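Flaltetti City Walks
Route Safety Inspection: Prarkbridge Old Town and Riverside Walk
Checklist with Inspector's Comments

Date of inspection: Mon 24 June
Inspected by: Nahuel Cabral, Route Safety
Reviewed by: Man-lok Wei, Visitor Operations
Previous inspection: February
Route sheet: 591

Ratings: S = satisfactory. A = action required. N = not inspected.

The inspection was carried out on foot, in the direction followed by guided groups, starting from the station forecourt. Weather was dry with light cloud. Comments are given only where the inspector considered them useful to guides or to the operations office.

Section A. Meeting point, station forecourt

A1. Meeting point sign in place and readable: S
A2. Waiting area clear of taxi and bus lanes: A
Comment: The taxi line has been moved toward the clock since the February inspection. Groups waiting at the sign now spill over the curb at busy times. Guides are to gather visitors on the library side of the forecourt until the sign is moved.
A3. Step-free access from platforms: S
A4. Shelter available in bad weather: S
Comment: The station arcade may be used. The main doors must be kept clear.

Section B. Old Town streets

B1. Sidewalk surface, Market Row to Cathedral Steps: A
Comment: Loose paving outside the former theater. Reported to the city streets office under reference 668. Guides should cross before the theater and give the talk on its history from the opposite side.
B2. Handrails on Cathedral Steps: S
Comment: The lower rail, noted as loose in February, has been refitted.
B3. Alternative route for visitors who cannot use the steps: S
Comment: The lane behind the cathedral remains open. It adds some 2 minutes to the walk. The guide must wait for the whole party at the top before beginning the talk.
B4. Street crossings with signals: S
B5. Street crossings without signals: A
Comment: Delivery vans park up to the corner of Dow Street before noon and block the view of oncoming traffic. Morning groups are to use the signal crossing by the post office. Afternoon groups may continue as before.
B6. Noise level at talking points: S

Section C. Riverside

C1. Railings along the embankment: S
C2. Life rings present and accessible: S
C3. Towpath surface: S
Comment: Acceptable at the time of inspection. The lower towpath floods after heavy rain and must not be used when the river gauge at the footbridge shows red.
C4. Bicycle traffic: A
Comment: Several riders passed at speed on the narrow part under the railway arch. Groups should walk in single file here, and guides should not stop under the arch, even briefly for photographs. A request for a warning sign has been drafted for the city.
C5. Lighting for evening walks: A
Comment: One lamp between the boathouse and the footbridge does not work. Evening walks are to finish at the boathouse until it is repaired.

Section D. Rest stop, Plidus Hall

D1. Access to restrooms: S
Comment: The accessible restroom is now kept locked. Guides must ask for the key at the front desk on arrival.
D2. Seating sufficient for a full group: S
D3. Drinking water available: S
D4. Food samples, allergen list on display: A
Comment: The list on the tasting table was last year's and did not include the new almond pastry. A corrected list was supplied to the hall before the inspector left. Guides must ask about allergies before the group enters the hall.
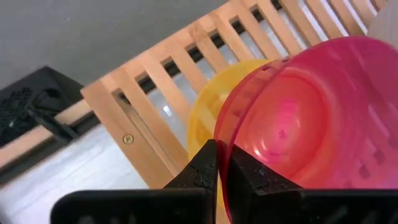 D5. Emergency exits clear: S
D6. First aid kit stocked and in date: A
Comment: Burn dressings had expired. Replacements to be ordered by the operations office.

Section E. Guide equipment

E1. Personal first aid pouch carried: S
E2. Charged telephone with emergency numbers stored: S
E3. Portable speaker in working order: S
Comment: The strap on speaker 2 is worn and should be replaced before the summer schedule begins.
E4. High-visibility vest for evening walks: N
Comment: Vests were at the laundry. To be checked at the next guides' meeting.
E5. Printed route sheet, current version: A
Comment: Two guides were carrying the winter sheet. Old copies are to be handed in.

Result

The route may continue in use, subject to the changes set out under A2, B1, B5, C4 and C5. Items marked A stay open until signed off by Visitor Operations. Any guide who meets a new hazard is to report it by telephone the same day and enter it in the route log.

Signed: N. Cabral
Reviewed: M. Wei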